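Handout, Unit 4
Writing Systems and Early Reading: from sign to letter

Please read this before we meet. It replaces the old handout, where the part on spelling was too short and one table had a mistake.

Why an alphabet is hard to learn

Many adults think that the alphabet is simple, as they learned it as children and forgot the work. But a letter is a strange thing. It stands for a sound that a child does not hear alone. When we say "dog," the mouth does not make three separate sounds with a pause between them. The child must first discover that the word can be divided. In the course we call this phoneme awareness, and you will need the term for the written assignment.

A second difficulty is direction. A cup is a cup when you turn it to the left or to the right. For the first years of life the eye learns that direction does not matter. Then comes the letter b, and suddenly it matters very much. This is why so many children of five or six years write b for d, and it should not be taken alone as a sign of a reading problem. Capital letters give less trouble here, and a Y on a wooden block can be known from several sides.

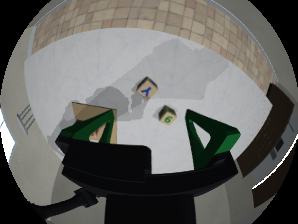
Letter names and letter sounds

The name of a letter sometimes helps and sometimes not. The name of B begins with its sound. The name of F ends with it. The names of W and Y do not contain their usual first sound in a clear place, or they contain a wrong one. The name of Y begins like "wide," so a child may write "yet" correctly and the next day write Y at the start of "wet." Collect such errors if you work with children. They show us that the child is thinking.

In the Gisbridge material we have 2,821 words written by first-year pupils. I took out 1,021 of them for our exercise, all with one syllable. You will find them in the course folder with the name "short words." Please do not correct the spelling in the file!

Order of teaching

There is no single order that all schools use. Assunção begins with the vowels, and this works well for Portuguese, where open syllables are common. For English it is less easy, as one vowel letter has many readings. The Sandard booklet begins with s, a, t, p and goes to full words in the second lesson. The Zosisier booklet waits much longer and gives many pages to tracing. Compare the two for next time, and write 400 words on which one you would choose for a class with mixed home languages.

Practice with movable letters has one good side: the child can build a word before the hand is able to write it. With a few blocks on a table you can change one sound at a time (cat, cap, map) and ask what is different. 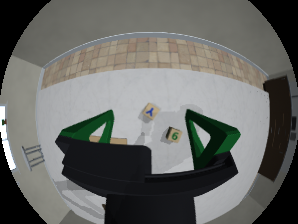
Mirela objected that changing the first sound is much easier for a beginner than changing the last one, and that a list like cat, cap, map mixes both. She is right, and in the exercise I have now separated them. Do part A with first sounds only, then part B with last sounds.

Bring both parts on paper. The deadline for the 400 words stays in December.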